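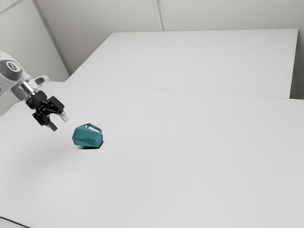
Kodar at the Famudlow open day: my review after an afternoon of picking up mugs

I've been curious about Kodar ever since my brother-in-law started using it at work, so when Famudlow put up a sign for their open day in Trimdale I took Wednesday afternoon off and went. For anyone who hasn't run into it, Kodar is a simulator. You get a robot arm on your screen, a table, some objects, and you try to get the arm to do things before you let a real one loose in your shop. I do small-batch packing for a living and I'm not a programmer, so read this as a review from someone who mostly wanted to know if she could learn the thing without crying.

They had the demo set up in the Wuyts building, upstairs, with a row of desks and one big screen. Pornthip Chaiyaporn was running it. She gave a short talk (really short, bless her) and then let us sit down and have a go. We got 20 minutes each on the first round, and I went back for a second round at the end when the line had died down.

First impressions

It looks plain, and I liked that a lot! The practice room is pale walls and white tables, with a white arm that has a black two-finger gripper on the end. One teal mug, all flat angles like something folded out of paper, lying there waiting for you. I've tried another program where the starter room was a whole kitchen with fruit in it and a window, and my laptop sounded like a hair dryer. Kodar ran fine on the demo machines, and those were nothing fancy.

Moving the arm around took me maybe three tries to get comfortable with. You can drag the gripper directly with the mouse, or you can type in where you want it to go, or you can set a few points and let the program work out the path between them. I started with dragging, which is fun and also a terrible way to do it, and I drove the fingers straight into the tabletop. Kodar stops the arm and puts up a little yellow note telling you which part hit what. No drama. Samran Nilsuwan, who had the desk next to mine, had set off so many yellow notes that he'd started reading them out loud.

The mug

So the exercise is to pick up the mug. That's it, and I was still at it when my first turn ran out.

The trouble is that the mug isn't standing up nicely. It's over on its side, and you have to decide what you're going to grab. The handle looks like the obvious choice because it sticks up at you, and I went for it over and over. It's thin and square, and if your fingers come in at even a slight angle the whole mug rolls away from you. Pornthip came by and suggested I forget about the handle and go for the rim. You bring the open fingers down at a slant, one on each side of the lip, and close.

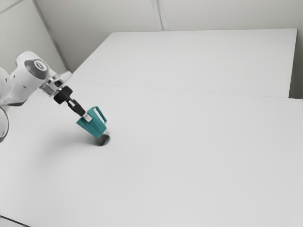

5 min read

Coming in on the rim is how I got my first one, and I may have said "ha!" loud enough for the whole room. The mug hangs at a tilt when you hold it that way, with the handle out on the far side from the fingers, and it made me nervous every time I moved. The shadows help more than I expected. They're soft and a bit blurry under the arm but much darker right under the mug, so you can judge how far off the table you are without switching to another view. I stopped using the side view after a while because I was going by the shadow anyway.

On my second round I tried the batch tool. You save your grab, tell Kodar to nudge the mug into a slightly different spot each time, and let it run. I set it to 300 attempts and went to get coffee. Mine came back at 81 percent, and you can click on any of the misses and watch it again at half speed. For me that was the best part of the whole afternoon. Nearly all my misses came from closing the fingers too early, and I'd never have spotted that at full speed.

What bugged me

The menus. Everything to do with the gripper is under one tab except how hard it squeezes, and that lives under "Materials" for some reason. I asked two people where it was and got two different answers, both wrong. There's a search box but it only searches your own saved files.

Undo only goes back one step. One! I lost a pretty decent path that way and had to build it over.

And I'd like more stuff in the starter set. The mug is a good teacher, but I pack soap and candles and little cardboard boxes. You can bring in your own shapes, and Pornthip showed me how, but she was clicking very fast and I couldn't repeat it now if you paid me. The printed handout skips that part completely.

The sound effects can be turned off. Turn them off.

Would I get it?

I think so, yes – for a year at least. They had a sign-up sheet for a home version with 2 months free, and I put my name down before I left. If you already know your way around a robot arm you'll probably find the practice room slow, and you can skip it and open an empty project from the start screen. If you're like me, stay with the mug until you can get it from either side, then move it closer to the arm, where things get cramped and you have to rethink the whole approach.

Famudlow is doing another open day in October, same building. Go early in the afternoon if you want two turns, and park on the street side, the lot behind the Wuyts building fills up with delivery vans after lunch.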